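Hobby Bench Forum > Workspace and Storage > Sharing one big table and the gray water bottle question

brushlicker
Posted October 9, 2020

OK so I need some outside opinions before I lose it with the people I share a table with. We've got one big white table in the room and everybody works at it, which was lovely back when it was two of us and is less lovely now. Painting, paper stuff, a bit of sculpture, all on the same surface. I got into painting through a Skoltelero starter set, never looked back, and I'm now the person who cares where the brushes go. Every group has one, I guess!

My main question is rinse water. One camp (me) keeps it in a screw-top drink bottle and pours a little into a mug when it's time to paint. The other camp says that's disgusting, just use a jar and dump it every time. We don't have a sink in the room, it's down a hall and through two doors, so dumping it every time is a real walk. 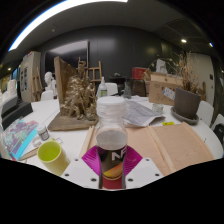

My thinking is that a bottle can't slop all over somebody's paper when a person leans on the table, and somebody always leans on the table. I've lost a whole evening's work to a jar going over in September and I'm still not over it. The green mug is the pouring mug, it never leaves the table, and the drink bottle with the fruit on the label is what I'd call the tank. Cap goes on, everybody's safe. And with a sculpture standing right there on the same tabletop I really don't want open water any closer than it has to be. So is this gross or is it fine? And what do you all do when there's no sink?

papermoth_8
It's fine, it's a little gross, both can be true. I did the same thing for years in a rented room with no plumbing. My one rule would be that you never, ever use a bottle that still has its drink label on it. Peel it off, wrap the whole thing in tape, write PAINT on it. Somebody will take a swig one day and then you'll have a much bigger problem than brushes.

glazeandconfused
Second the label thing. Other than that I'm on the jar team, sorry. A wide jar lets you really swish, and with a bottle you're always pouring and topping up and pouring again. Get a heavy one. Mine is an old Avia pickle jar that weighs as much as a brick and it's never gone over, not even with my kids at the table.

brushlicker
Fair point on the label, I hadn't thought of that and I'm a bit embarrassed. Tape is going on tonight. Not convinced about the jar though! Heavy or not, it's open, and we've got big sheets of paper getting dragged across that table all the time. A corner catches the rim and that's it.

tidewrack
I think you're arguing about the wrong thing. The water's not your trouble, the layout is. If four hobbies are sharing one table then each one needs its own patch, and wet stuff should live on one side and stay there. We did ours with trays. Cheap cafeteria trays, 1,000 times better than any mat I ever bought. Your wet things sit on the tray, the tray stays on your patch, and if it spills it spills into the tray.

brushlicker
Trays are a good shout. We do have a corner problem too, where finished prints and newspapers and somebody's big fabric folder all end up in one heap, and then the painting stuff creeps over toward it. What I've been trying, and tell me if it's dumb:

1. Paint things stay together in one spot, so bottle, mug and brush are all within reach of each other. Paper people get the other half of the table, including the folder and the newspapers.

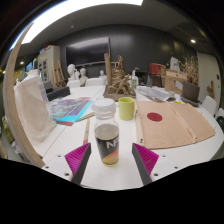 2. Nothing gets laid flat on top of anybody else's print. Ask first, move it second.

3. Spray bottles go back by the person who used them, because I'm tired of hunting for ours.

4. Whoever leaves last puts the cap on the water and stands the brushes up to dry.

glazeandconfused
Number 4, no no no. Don't stand them up to dry! Water runs down into the ferrule, the glue goes, and then the head wobbles forever. Lay them flat with the bristles hanging off an edge a little. I ruined a really nice Tóth flat that way and I'm still mad.

brushlicker
Huh. I've been standing them up my whole life. Do they not roll off, though?

glazeandconfused
Fold a piece of cardboard into a zigzag and lay them in the dips. Costs nothing.

papermoth_8
Standing them up is OK once they're nearly dry, for what it's worth. It's the first few hours that do the damage. But flat is safer if other people are handling them and you can't trust anyone to wait.

tidewrack
How often are you changing the water, by the way? I'm reading all this and you never said.

brushlicker
When it goes gray enough that my yellows look sad. So, hm, every second session? It settles if you leave it alone and then I pour off the top, which works better than you'd think.

I do like having everything lined up so I can go brush, bottle, mug without looking. The wooden-handled brush goes left, the mug goes right behind the bottle, and my arm kind of knows the way now.
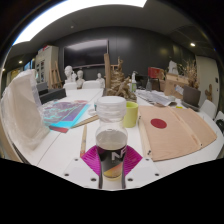 wustari_fan said every second session is way too long if the paint is anything but student acrylic, and that old water goes sour in a closed bottle faster than in an open jar. Two bottles would fix it, one for the first dirty rinse and one kept clean for the last, and both of them emptied at the end of the night whether they look bad or not.

brushlicker
Two bottles means two things for people to complain about, but OK, I can see it. I did notice a smell last month and blamed the hallway.

glazeandconfused
It was the bottle.

tidewrack
It was so the bottle. Also please don't pour the sludge down the sink at the end of that hall. Let it settle, pour off the water, wipe the gunk out with a paper towel and put that in the trash once it's dry.

brushlicker
Noted on all of it. Tape, two bottles, brushes flat, tray for the wet end. I'll ask the others about the trays before I buy any, does anyone know what size fits a mug and two bottles with room for a brush rest?

tidewrack
Mine are the standard cafeteria kind and that fits easily. Get the ones with a proper lip, the flat ones are useless.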